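Holst 117 芭蕾舞地胶（单面，哑光黑）

品牌：Gondell
系列：Holst
型号：117
适用：芭蕾、现代舞排练厅，小型剧场巡演
供货：整卷或按米裁切
参考价：1579 元／卷
配件：接缝胶带 2 卷（随整卷附送，裁切不送）

先说价格。1579 元一卷，在同类地胶里算便宜，便宜到我一开始不太想上架。厂家的宣传册写着“专业级回弹”“保护舞者每一个关节”，这种话我看过太多遍了。地胶是一层皮，回弹靠的是下面的龙骨和垫层。把它直接铺在水泥地上，再贵的牌子也救不了跟腱。宣传册里没有一页提到这件事，所以写在最前面。

表面摩擦

厂家称“足尖鞋与软鞋通用，无需松香”。后半句我不信。哑光面新的时候偏滑，缎面足尖鞋尤其明显，做挥鞭转的人会喜欢，做慢板的人不会。用过一阵子，表层磨开一点，脚感才稳下来。至于这“一阵子”有多长，看你们每天排几个小时，我给不了数字，厂家给的数字我也不打算转抄。

松香可以用，但之后清洗会麻烦得多。如果剧场规定不许用松香，建议先买一小段裁切的，让领舞的几位上去试《吉赛尔》第二幕那种连续小跳，再决定要不要整卷。 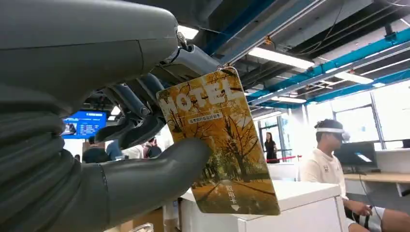
耐磨

宣传册上还有一个“1000 次卷放无折痕”。我问过怎么测的，在什么温度下卷，卷芯多粗，对方回了一封很客气的邮件，一个问题也没答。巡演团自己判断吧。我的看法是：常年铺在排练厅里不动，这款够用；每周装台拆台，请看同品牌的 Holeck 系列，贵，但背面有加强层。冬天从货车上卸下来别急着展开，在室内放一夜再铺。

灯光下的表现

哑光黑在侧光下基本不反光，这一点厂家没有夸大。顶光很强的时候，接缝处会显出一条浅线，坐在二楼的观众看得见。胶带颜色与地胶略有差别，附送的两卷尤其偏灰。介意的话另配黑色胶带，我们店里有，别处买也一样。

用户反馈

Laine Hunt（编舞，小剧场双人舞项目）：“声音比我们原来那块闷，落地不响，这是优点。味道大，头几天要开窗。页面上说的‘低气味’我没体会到。”

Gunnlaugur Østergaard（巡演舞台监督）：“平整度可以。边缘裁得不太直，两幅拼在一起，到尽头差了一指宽。打电话给 Gondell，他们说在公差范围之内。公差是多少，没说。”

这两条都转给了厂家，页面上原来的“低气味”三个字已经删掉。裁边的问题，2018年12月5日之后发出的货据说换了刀具，我没有逐卷量过，收货时请自己拉尺。

与 Rultorex 的比较

常有人问它和 Rultorex 的双面地胶怎么选。双面听起来划算，一面黑一面灰，其实多数团一辈子只用黑的那面，灰的那面贴着地板蹭脏了，翻过来也没法上台。只做一种颜色就买单面。教室兼拍录像、确实需要浅色地面的，再考虑双面。

清洁

清水加中性清洁剂，拖把拧干。不要用含蜡的地板护理液，打过蜡的地胶摔过人以后再洗就晚了。胶带残胶用专用去胶剂，先在边角试一下。

退换

整卷未拆封可退，运费买家承担。裁切品不退。色差不在退换范围内，这是厂家的规定，我争取过，没争下来。

样品：可索取小块样品，邮费到付。样品只能看颜色和厚薄，别拿它判断脚感。

相关商品：黑色接缝胶带／Holeck 加强型地胶／地胶收纳卷芯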